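ok moving thread part whatever. laundry stuff edition. Gilar laundromat is closing at the end of the month so everything gets washed NOW before I pack it

24 October 2019 and I still own zero flat boxes. going great

first load was towels. 90 minutes wash + dry, paid with the last of my card balance. if you still have money on a Gilar card use it up, the refund form is a nightmare and wants a receipt I threw away in February

second load was sweaters. do NOT put sweaters in the big front loader at the back. it eats buttons. I have lost 3 this year to that thing

mesh bags!! why did I wait so long to get mesh bags. everything small goes in, zip it, hang the whole bag up after. socks stay together. bra hooks stop grabbing the nice tights

the Tramora ones with the drawstring are ok but the string comes loose in the spin and then you have a bag of nothing and a drum full of socks. get zippers

also tuck the zipper pull under the little elastic bit if yours has one. mine scratched up the inside of my old washer pretty bad before I figured that out

someone asked do I use them for the move too – yes. clean mesh bag = packing cube. you can see whats in it, it squishes, and the damp gets out if you packed a little too early like I always do

things that have gone in mesh bags so far: gym stuff, winter hats, all the cloth napkins, the dog's sweaters (he has more than me)

things that should not go in mesh bags: hangers. tried it. poked right thru

got a quote from Kanine Movers, 294 dollars for the van and two guys, stairs included. they want everything soft in bags or boxes, no loose piles. fair. last time I moved it was armfuls of coats down the stairs in the rain

borrowed 5 big totes from the neighbor so coats go in those, flat, heaviest at the bottom. shoes along the sides

the Gebretsadik grocery on the corner gives away banana boxes if you go before 9. get there early, they go fast. the ones with handles are the only ones worth carrying. cut some cardboard for the hole in the bottom or your socks see the street

update: coats done. napkins done. I cannot find the lid to the bluest tote and I dont care anymore

tape is also gone. not used up, gone. I had it in my hand

last thing before I quit for tonight – check your bags for holes before you trust them with small stuff. hold them up or lay them out flat, go along the seams with your fingers, then the zipper ends, thats where mine always go first. white mesh on a white table is kind of hard on the eyes tho, put a dark towel under it if you have one that isnt packed. also long metal rods stay OUT of the bags, see hangers. ok bed 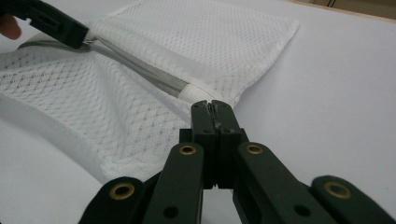
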